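Section 3. Reheating buns in the steamer tray

3.1 Set the base on a level table, clear of the wall, with the control panel facing you. Fill to the line inside the pot. Do not exceed it – boiling water can reach the tray floor.

3.2 Seat the perforated tray on the base and press the rim until it sits evenly.

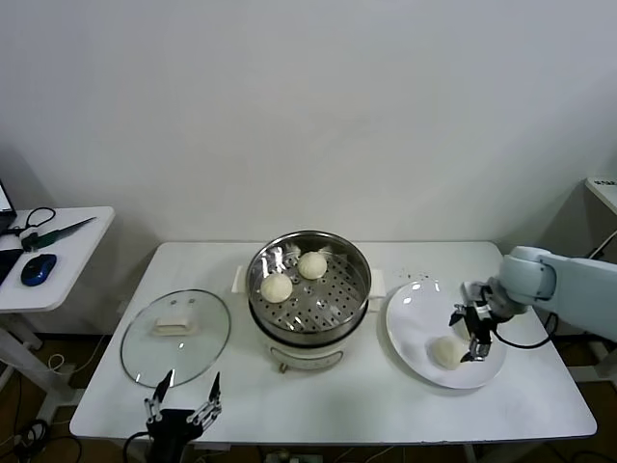 3.3 Lid and plate placement. Choose a place for both before switching on. The lid can lie flat on the table to the left of the base, handle up, with the plate on the right. Leave the two side handles of the base unobstructed.

3.4 Place the buns on the tray floor, smooth side up. Keep space between them, as they swell when heated.

CAUTION: Glass and rim stay hot after the cycle ends. Do not put the lid under cold water. 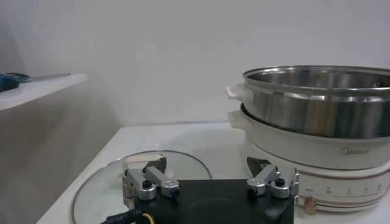

Allow the lid to cool fully before washing. Check the handle screws monthly and tighten by hand only.

3.5 Cover, select the Gellon reheat program and wait for the tone. Open the lid away from your face.

3.6 Transfer the buns to the plate one at a time. Do not lift the tray while it is loaded.

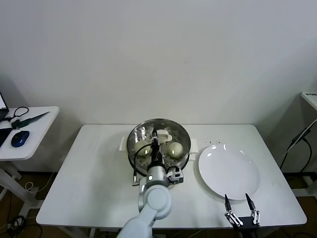
3.7 Switch off, unplug and empty the pot once cool. Wipe crumbs from the table before storing the unit.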